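I finished the equipment list for next year in October, and it was shorter than the one I started with. The arms stay. The hands stay. Most of what I want to buy is small, and it took me a while to accept that small things need a budget too.

Lucimara Falcão asked me for one number to put in the plan. I gave her 2,002, in dollars, and she wanted to know where the two came from. It's shipping on the second order from Walteck. The first order is 900 and covers spare cables and a new wrist cover. Another 562 goes to Flovar for printed pegs and plates, which we go through faster than I planned for. The rest is fasteners, tape and a better lamp. 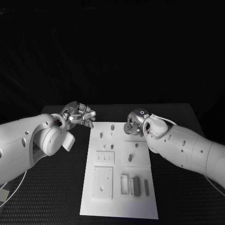 Both hands over the board with the pegs and blocks.
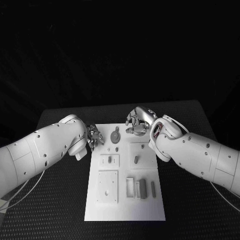
Cauã Pacheco thinks we should print the parts ourselves. He may be right. A used printer from Egan is some 300 plus filament, and it would pay for itself by spring if it ran without trouble. My worry is the tolerances. A peg that is a little fat ruins a week of trials, and then I'm the one with the sandpaper. For now I've put the printer down as a maybe and kept Flovar on the list.

I left out the force sensors from Cumine. I'd like them, but the quote was only good for a month and I don't want to plan around a price that may change. I'll ask again after the holidays.

Still to do: get the lamp price in writing, and find out who signs for deliveries now.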